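What Is Powder?
By Sheila Garside

A powder is a solid that has been broken into very small pieces. Each piece is called a particle. Flour, cocoa and milk powder are all powders.

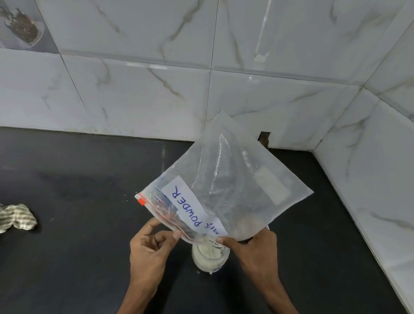
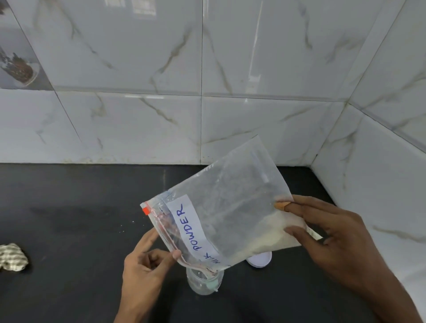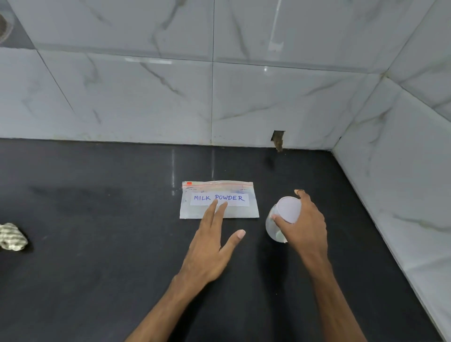 Milk is mostly water. The rest is fat, protein, sugar and minerals. To make powder, a factory must remove the water and keep the other parts.

Step one is heating. The milk is warmed in a tank with low air pressure. At low pressure, water boils at a lower temperature, so the milk does not burn. It becomes thick.

Step two is spraying. The thick milk is pumped to the top of a tall steel tower and forced through a nozzle. It comes out as a mist. Hot air dries each tiny drop as it falls. Dry particles collect at the bottom.

How much powder does milk make? The Badbridge dairy dries 600 liters of milk in one small batch. Most of that weight leaves as water vapor. Almost 520 liters of water are removed.

Why does powder keep longer than milk? Bacteria need water to grow. Dry powder has very little, so most bacteria in it cannot multiply. The powder must be kept dry. Damp air makes the particles stick together, and this is called caking.

Words to know
Particle: a very small piece of matter.
Vapor: water in the form of a gas.
Nozzle: a narrow opening that shapes a spray.
Caking: the forming of lumps in a powder.

Try it
Put a spoonful of flour on each of two saucers. Cover one. Leave both in a steamy bathroom for 3 hours. Press each with a spoon and write down which one has more lumps.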